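Why Does an Apple Roll, and Why Does a Plate Help?

Have you ever put an apple down on a table, turned around to get a drink, and heard a thump behind you? Then you already know something about round things – they love to travel! 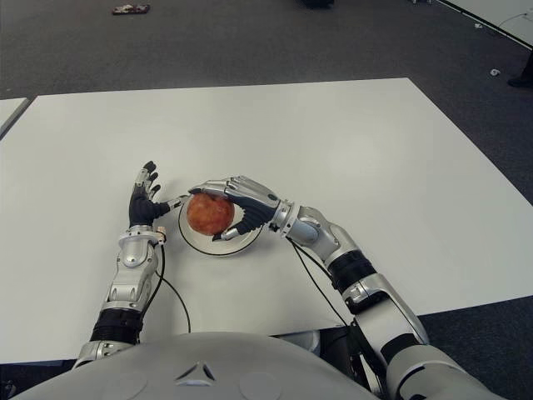
Round things and flat things

Put a book on a table and it stays where you left it, because the whole back cover is resting on the table. An apple touches the table only in a very small spot. Give it a little nudge and that spot moves along the skin, and off goes the apple.

Apples aren't perfectly round like a ball, though. Most of them are a bit lopsided, so they like to roll in a curve, wobble, and come to rest on whichever side suits them best (my friend Wanting Tang calls this "the apple sitting down," and I think she's quite right).

What the plate does

Look closely at a small plate from the side. Many plates dip in the middle and go up a little at the rim. When an apple starts to roll, it has to climb that tiny hill, and unless you pushed it hard it gives up and comes back down again. A plate is a sort of very shallow bowl, really.

How to pick one up

Reach for an apple and watch your own hand. Your fingers curl over one side and your thumb goes around to the other, so the apple is squeezed gently between them. Now try it with your thumb tucked away. Much harder, isn't it?

Try it at home

You will need an apple, a small plate and a table. Ask a grown-up first!

1. Set the apple on the bare table and tap it with one finger. How far does it go?
2. Put it on the plate and give it the same soft tap.
3. Turn the apple on its side and do both again.

Simone Andrade's class at Millembridge tried this one Tuesday, and their longest roll was 62 inches, right off the end of the table and under a bookcase. They washed the apple before anyone ate it, and you should wash yours too.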